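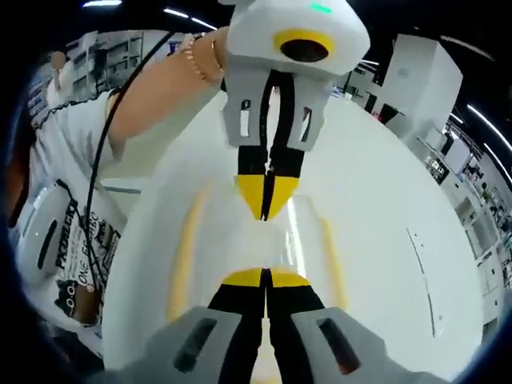
2019-09-02
By Ffion Humphreys

The library on Grube Street will stay open until 8pm on two evenings a week from the end of the month, after a trial in May brought in more visitors than expected.

Trallus, the trust that runs the building, said 764 people came in after 5pm during the trial. Most of them used the study room or the computers, and the rest came to borrow or return books.

The late evenings will run until the spring, when the trust will look at the numbers again. The children's section will close at 6pm as it does now, and the ground floor toilets will stay open until closing time.

Mererid Bellis, the library manager, said the change was aimed at people who work during the day.

"We had a lot of comments from people who could only get here on a Saturday morning, when it is at its busiest," she said. "Some of them had stopped coming. We are pleased to be able to give them another time to visit."

The extra hours will be paid for with a grant of £3,000 and money from room hire. Two part-time posts have been filled and both members of staff start this month.

Osaze Akande, who is studying for his accountancy exams, used the library most evenings in the trial. He said he would like to see it open late more often.

"Two nights is better than none," he said. "It's quiet and the desks are a decent size. At home I've got the kitchen table and two small children."

The reading group, which now meets on the first floor at lunchtime, will move to one of the late evenings. Its first book in the new slot has not been chosen. New members can put their names down at the front desk and there is no charge to join.

Work to mend the roof above the local history shelves will go ahead as planned and should take 4 weeks. Maps and parish records can still be seen during that time, but must be asked for a day ahead.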